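Trade Notes > Textiles > Interviews

Search articles Enter keyword or issue Go

Pilling, Shrinkage and the Fifty-Wash Question: Gualtiero Rinaldi on Testing Fleece

Gualtiero Rinaldi has run the knit testing bench at Fokitau since the lab moved to its present building in Drokuldale. Most of what arrives there is polyester fleece in the middle weights, sent by garment makers who want to know how a fabric will look after a couple of winters. We spoke in January, at 8 in the morning, before the first load went into the washers.

The lab's standard program is 50 wash and dry cycles. Rinaldi did not choose the number and does not defend it strongly. "It was in the contract when I came," he said. "Most of the change in a brushed fleece happens in the first ten cycles. From ten to 30 you see a slow decline. After 30 you are mostly measuring your own patience, but the customers want the full curve, so they get the full curve."

Each fabric is cut into panels, marked with a template, and conditioned overnight at fixed temperature and humidity. The panels are measured before washing and again at set intervals. Lengthwise shrinkage in fleece is usually larger than widthwise, he said, and usually larger than the mill's own sheet claims. He attributes the gap to how the cloth is relaxed before measurement. A roll that has been wound tight and measured the same afternoon will give a flattering length. Left flat for a day, it pulls back.

Pilling takes up more of his time. The fabric is tumbled against a cork lining, then graded by eye against a set of reference photographs, from five for no change down to one for severe. Two graders work separately and do not see each other's scores. If they differ by more than half a grade, a third looks.

"People assume a machine does the grading," Rinaldi said. "We tried a scanner for a season. It was fine on light colors. On navy and black it lost the pills in the nap and gave everything a four."

Dark shades cause other trouble. They show lint from whatever else is in the drum, and lint can be read as pilling by a tired grader. The lab now washes dark and light panels in separate loads, and graders roll each dark panel once with an adhesive roller before it goes under the lamp. Rasmus Sakalauskas, who grades opposite Rinaldi on most mornings, was against the roller at first. His objection was that it could lift loose fiber that ought to be counted. They ran the same panels both ways and found no shift in the grades, and the roller stayed in the procedure.

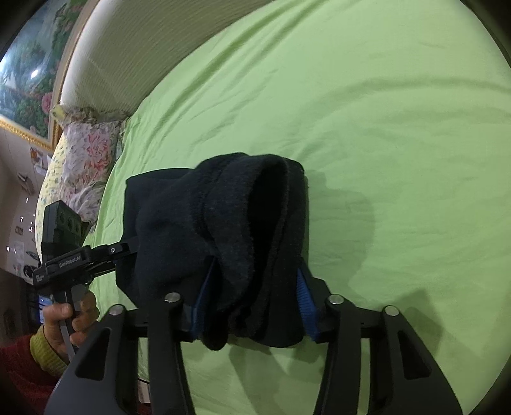 On the question of what damages fleece fastest, Rinaldi was direct. Heat comes first. Polyester does not shrink much at household temperatures, but the brushed surface mats when it is dried hot, and a matted surface does not recover. Friction comes second, and most of it comes from other items in the load. Jeans, towels and anything with an open zipper will age a fleece jacket faster than the detergent will.

"Turn it inside out, close the zipper, low heat or a line," he said. "I would say the same about a cheap one or an expensive one."

He is less sure about fabric softener. It makes the hand of the cloth smoother for a few cycles and reduces static. It also leaves a film on the fiber, and in his records the treated panels took longer to dry. Whether a wearer would notice is outside what the bench can measure.

The largest single job the lab has taken was for Igwe, a uniform supplier, which sent 878 panels drawn from three mills. The purpose was to find out whether one mill's cloth could be substituted for another's without the wearers noticing. The answer was that two of the three were interchangeable. The third used a shorter staple and had dropped to grade 2 by the twentieth cycle. Rinaldi said the construction was otherwise nearly identical, and that a buyer handling the three cloths new would probably have picked the short-staple one, which was the softest.

Fiber shedding has become a regular request in recent seasons. The lab filters the rinse water, dries the filters and weighs them. Sheared fleece sheds most in the first two washes and then settles. Rinaldi thinks the method is sound but that the results are compared too freely between labs. Drum size, load weight and filter pore all change the figure, and reports do not always state them.

"If the report has a number and no load weight, I put it down," he said.

The next change at the bench is a replacement for the older of the two dryers, whose thermostat has drifted. Until the new one is calibrated, all panels for hot drying are going through the other machine, and turnaround on full programs is one week longer than usual.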